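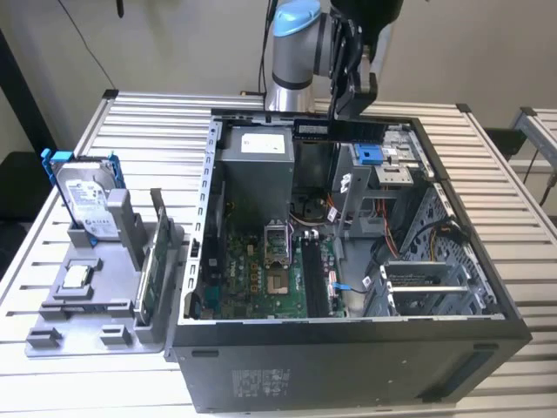 *A memory module held over an open desktop computer.*

# How a Glass-Bottom Boat Works

A glass-bottom boat has windows in its floor. People sit on benches around the windows and look down at the fish, plants, and rocks under the water. You stay dry the whole time, and you don't need to know how to swim to enjoy it.

The boat at Bririvstead is named the *Nimine*. It carries 44 passengers and goes out from the harbor to Ronis Reef and back. The reef is 551 yards long. In the shallow parts you can see all the way to the bottom.

## Why doesn't the water come in?

The windows are very thick. Each one sits in a strong frame, and a rubbery seal fills the gap between the window and the frame. The crew checks the seals before the first trip of the day.

A boat floats because it pushes water out of the way. The water pushes back up on the boat. As long as the bottom is sealed, it makes no difference to the water if that bottom is metal, wood, or a window. 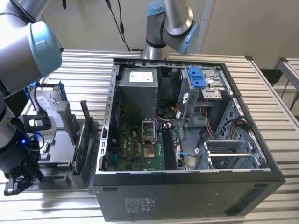

Sunlight matters too. Light comes down through the water beside the boat, hits the sand, and bounces back up. Inside, a roof shades the benches so the windows don't turn into mirrors. The best view at Ronis Reef is near noon, when the sun is high. After a storm the water is full of stirred-up sand, and the trip may be put off until it settles.

## What will you see?

Small striped fish stay close to the rocks. Crabs hide in the cracks. In April you may see long ribbons of squid eggs near Pesonen Point. Things look closer through the window than they are, so a fish that seems big may be smaller than your hand.
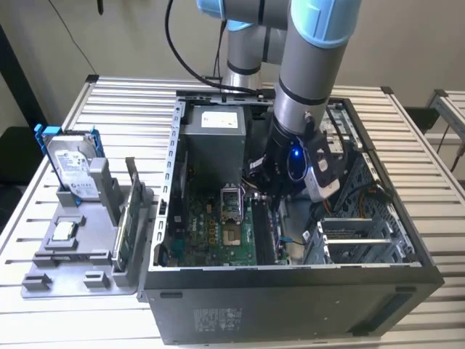

**Why does the boat go so slowly over the reef?**

Going fast makes bubbles, and bubbles under the windows block the view. A slow boat is also safer for turtles, which come up to the surface to breathe.

## On board

- Walk around the windows, unless the crew says you can step on them.
- Keep food and drinks in your bag.
- If you feel seasick, look out at the horizon for a few minutes.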